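Home | Stories | Poems | Back Issues | Submit | About

The Green Hand

By Léonie Besson
06/03/2018
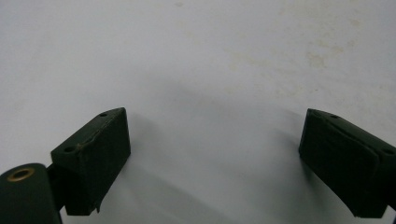 FICTION / SHORT STORIES

The robotics club at Mackay Middle School met in what had been the cooking room, and if you leaned on the wrong part of the back counter you could still turn on a burner, so Mrs. Prumitz had put masking tape over all the knobs and written NO on each piece in her good marker. She taught earth science the rest of the day. She had taken on the club the year her knees made her give up coaching volleyball, and she liked to tell parents that she knew exactly as much about robots as she had known about volleyball, which she had learned from a library book with the last chapter missing.

That winter she had Misaki Sasaki, who was thirteen and talked to the machine, and she had Tobin Rakberg, who was twelve and did not talk to much of anybody, and she had a changing crowd of sixth graders who came for the crackers and sometimes stayed for the wiring. The job, according to the packet from the Finutstead Regional, was to build a hand. It could be any kind of hand at all. At the contest it would have to pick up five things from a table and set them down again in a different place without ruining them, and the packet was very firm that one of the five would be kept secret until the morning of.

"It'll be an egg," said Misaki. "It's always an egg."

"It was a light bulb last year," said Tobin, to his shoes.

They printed the hand in dark green because that was the spool the school had. Misaki had wanted white. She had drawn the whole thing in white, with blue fingernails, in a notebook she carried flat against her chest like a tray, and when the first finger came off the printer looking like a piece of old park bench she was quiet for almost an entire cracker. Then she picked it up and turned it over, and ran her thumb down the slant of it, and said well, he had a serious face, anyway.

So it was a he, after that. The sixth graders called him Pickle. Misaki said that was disrespectful and called him Mr. Green, and Mrs. Prumitz, who was trying to stay out of it, called him Pickle when she was tired and Mr. Green when the principal came by.

He had two fingers, which Tobin had argued for in what was, for him, a long speech. Everyone else at Finutstead would bring three, he said, or five, and they'd spend the whole month getting them to agree with each other. Two could agree. He put a brass ring in the hub where the finger swung, fitting it himself with his tongue between his teeth, and the ring was the one fancy thing on the whole hand. It had come out of a coffee can of odds and ends that used to be his grandfather's. Tobin didn't mention this. Mrs. Prumitz found it out from his mother much later, in the parking lot, with both their cars running.

All through February they practiced on the long table by the window. It was a pale table, stained from the years of cooking classes, tan and blotchy in one place where somebody's tea or gravy had gone down into it for good. Tobin worked the trigger, because his hands were steady. Misaki kept the log, because his handwriting was not. She wrote down everything: the sponge, the spoon, the tennis ball, the paper cup. She wrote down how far the fingers had been open and whether the thing had been dropped, pinched, flung, or (her word) escorted. Escorted was what they wanted.

"Mr. Green escorted the sponge," she would read out, in the voice of a person announcing guests at a ball, and the sixth graders would clap with their crackers in their mouths.

The paper cup was the trouble. He could get hold of it fine, but he could not seem to get hold of it gently, and cup after cup went into the recycling with its waist squeezed in. They tried rubber bands on the fingers. They tried a strip of felt, and then a strip of the thing you put under rugs. Tobin took the left finger off and filed it and put it back, and it was no better, and then he dropped it on the floor and a bit chipped out of the corner, and he stood looking at it for such a long time that Mrs. Prumitz came over from her grading with her glasses still pushed up in her hair.

"We can print another one," she said.

"It takes all night."

"Well, it's not as if the printer has plans."

But he shook his head and picked the finger up, and went back to his stool. She had been teaching long enough to know when a child wanted to be helped and when a child wanted to be near someone who was grading papers, so she brought the whole stack over and sat down at the end of the table and did her quizzes there. There were 119 of them, all on the layers of the earth. She did them very slowly.

It was Misaki who broke the quiet, naturally. She had her chin on the table so that she was looking straight between the two fingers, with nothing there but the bare tabletop and the soft shadow the hand made under the window light.

"Close him on nothing," she said.

"What for?"

"Just do it. Slow."

Tobin squeezed. The fingers came together over the empty place, and stopped.

"Again. Slower."

He did it again. He did it, Mrs. Prumitz thought, the way you would shut the door of a room with a baby in it.

"You don't do it like that when there's a cup," said Misaki. "When there's a cup you do it like you're scared it's going to get away." She didn't say it meanly. She had not lifted her chin, so the words came out with her whole head bobbing up and down. "It's a cup, Tobin. It isn't going anywhere."

He turned a little pink. One of the sixth graders laughed and was handed the cracker box by Mrs. Prumitz, who didn't look up from the mantle and the outer core.

They practiced on nothing for the rest of the afternoon. I know how that sounds, and I know how it looked to Mr. Dell from the front office, who came in to ask about the burner knobs and found four children bent over a table with their breath held while a green claw opened and closed on thin air. Misaki logged every one of them. "Nothing, escorted," she wrote. "Nothing, escorted. Nothing, pinched a little at the end." When the late bus was called she set a cup down between the fingers without telling anybody, and Tobin, who was looking at the brass ring and thinking of something else entirely, closed the hand and lifted the cup and put it down by the window, as round as when it came out of the sleeve.

Nobody clapped for a second. Then everybody did, and Tobin put his hood up.

The Finutstead Regional was held in the gym of a high school with a floor so shiny that the sixth graders took off their shoes to slide on it and had to be rounded up. It rained hard. Mrs. Prumitz had driven the van herself, and the odometer, which only showed its last three numbers anymore, said 841 when they pulled in, and Misaki wrote that in the log too, on the principle that you never knew. They had Mr. Green in a cooler with a bath towel around him. Across the aisle was a team in matching vests with a hand that had five fingers and, yes, blue fingernails, and Misaki went over and looked at it with her notebook against her chest, and told them very politely that it was beautiful, and came back and sat down on the cooler.

"Do you wish he was white?" said Tobin.

She thought about it honestly, as she did most things.

"I'd feel bad for him now," she said. "He'd think I didn't mean the rest of it."

The man with the clipboard came around with the secret object under a dish towel. You could see from the shape that it wasn't a light bulb. He pulled the towel off, and there on the saucer was a marshmallow, one of the big ones, a bit dusty, and a groan went around the gym because a marshmallow keeps every mark you put on it and shows it to the judge.

Misaki started to laugh. She laughed until she had to hold on to the table, and the sixth graders started up as well without knowing why, and Mrs. Prumitz, who was looking for her glasses and had them on, said, "What? What is it?"

"It's practically nothing," said Misaki. "Tobin, it's practically nothing! We've done that one all winter."

He put his hood down. He took hold of the trigger and waited until his shoulders had settled, and then he began to close the hand, very slowly, while behind him Misaki found a clean page and wrote the word Marshmallow at the top, and held her pencil next to it, ready.

COMMENTS

harborlight22: I coached a team like this for years and the cooler with the bath towel got me. Ours traveled in a bowling bag. Did he do it, though?? You can't leave me there.

Marguerite P.: "Nothing, pinched a little at the end" is going on my refrigerator. Lovely story. Please let us have more of Mrs. Prumitz, maybe in her volleyball days.

oldspool: The part about the green filament is right on the money. Whatever color the school has is the color you get. My son's whole robot was pumpkin orange and he still has it on his desk.

Léonie Besson: Thank you all so much for reading! harborlight22, I have my own opinion about the marshmallow, but I promised Tobin I'd keep quiet.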